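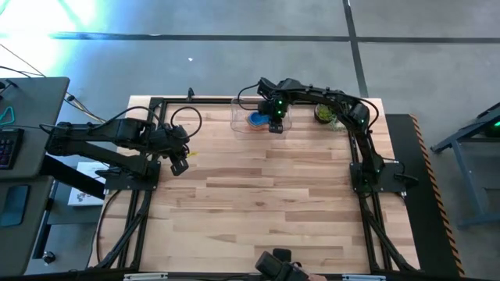

I help out with the robotics club at Brostham, and most of what I know about keeping a workbench usable I learned there since February. So, a few tips from a room full of teenagers and cables!

Leave slack at the wrist. Let the cable make a big loop over the last joint before you tie anything down, then move the arm by hand through its whole reach. If the loop pulls tight anywhere, start over. (We killed two connectors before Helge Solberg made this a club rule.)

Use clear bins for the pick-up practice. You can see the fingers through the side, so you know when you're scraping the bottom. Ours are old salad tubs with the labels soaked off in warm water and baking soda — a drop of cooking oil gets the last of the glue.

Wood tops are nice but they do get grimy. Damp cloth, dry cloth, done. Please don't spray cleaner anywhere near the servos, spray it on the rag.

Clamps go on the frame when you're finished with them, or they walk off. Same with hex keys.

Tape lines on concrete: vacuum first, then wipe, then press the tape down with the back of a spoon. Mine lasted 90 days that way. To get old tape up, warm it with a hair dryer and pull low and slow.

Leif Ekström wants me to add a bit on labeling power bricks. Next time — I still have to find the label maker.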